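Clomness students put computer assembly project through its paces

The robotics club at Clomness Technical College has entered its computer assembly project in the Murkside Student Automation Challenge, club adviser Maeve Gilmartin said on 8th May. Teams are asked to program an arm to handle parts from a desktop computer. 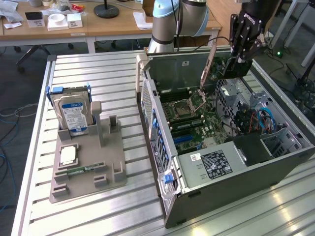

The club has a budget of $3,000 for the year, and $2,281 of it went to this project. Much of the remainder is set aside for travel to Dernach, where the final will be held in November. Students saved money by printing their own parts tray, which has a raised holder to keep a hard drive standing upright beside the open tower. A channel along the front takes a memory module.

Gilmartin said the hardest task so far has been the processor, which must be lowered straight onto its socket.

"A memory module will forgive you a little," she said. "A processor won't. We spent most of the winter on that one step."

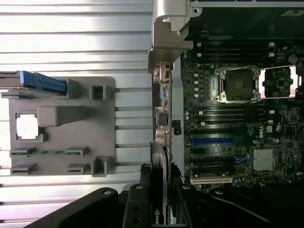 Scoring at Murkside is based on accuracy first and time second, with 2,000 points available. Teams lose points for any part placed in the wrong position. The Clomness students practice on a Dell board, and the open load plate on its empty socket leaves the arm a small target. Memory slots lie on both sides of it, so the approach has to be planned with care.

The club scored 377 in its first practice round. Gilmartin said the students plan to rewrite the grip routine before the next one. New members can sign up at the college workshop through the end of the term.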